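The cleaners who kept the hard part

At Schouten, a firm that refurbishes returned footwear for resale, the sorting used to start at six in the morning with a tipped crate and a lot of bending. Staff lifted every pair, read the label, keyed in a code and put it on a trolley. Since May that has been done by Vasoter, a line of scanners and two robot arms that feed pairs to the benches by size and condition.

Koen Van der Linden, who runs the floor, says 91 per cent of pairs now reach a bench without anyone touching them. The rest have lost a label or a lace and go to a side table to be sorted by eye.

No jobs were cut, but four people changed theirs. Two moved to cleaning and two were trained to clear jams and reset the arms. One of the cleaners says her back is better and her day is longer. "The crates gave you a reason to walk about," she says. "Now the next pair is always there."

That complaint led to a change in the spring settings. Cleaners can hold the feed themselves – at first only a supervisor could – and the screen no longer shows each person's rate.

The cleaning itself is still handwork. The firm tested a brush unit from Novar and sent it back after it roughened mesh uppers. Van der Linden has not ruled out another trial, but he wants the cleaners to choose the shoes for it.
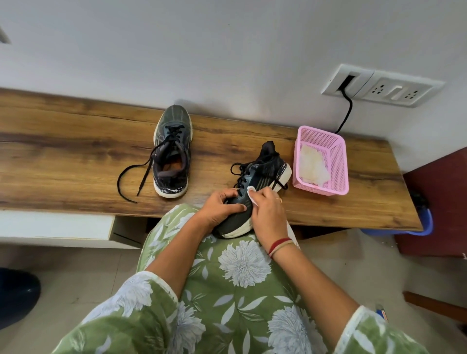
Wiping down the upper of a black sports shoe by hand, with its pair alongside on the bench.

Pay is still under discussion. The people who reset the arms get a skills supplement, and the cleaners have asked for the same.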